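Povivau: Aufnahme von Demonstrationen mit dem Handgreifer

Diese Anleitung gilt für alle Aufnahmen zur Aufgabe »Oberteil falten« in Privatwohnungen. Vor Beginn ist die Kamera am Greifer zu prüfen und die Sitzung im System anzumelden. Das Kleidungsstück wird flach auf das Bett gelegt, die Ärmel dürfen abgewinkelt sein. Übrige Gegenstände im Zimmer bleiben an ihrem Platz. 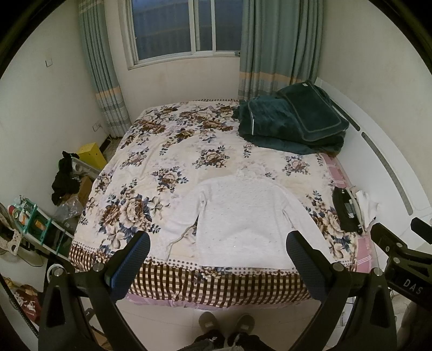

Jede Demonstration beginnt mit geöffneten Fingern über dem Kleidungsstück und endet, sobald es gefaltet abgelegt ist. Unterbrochene Durchgänge werden als ungültig markiert — nicht gelöscht. Je Wohnung sind 154 gültige Durchgänge vorgesehen. Nach Abschluss sind die Daten an die Stelle Clutlow zu übertragen.

Stand: 10. Februar 2021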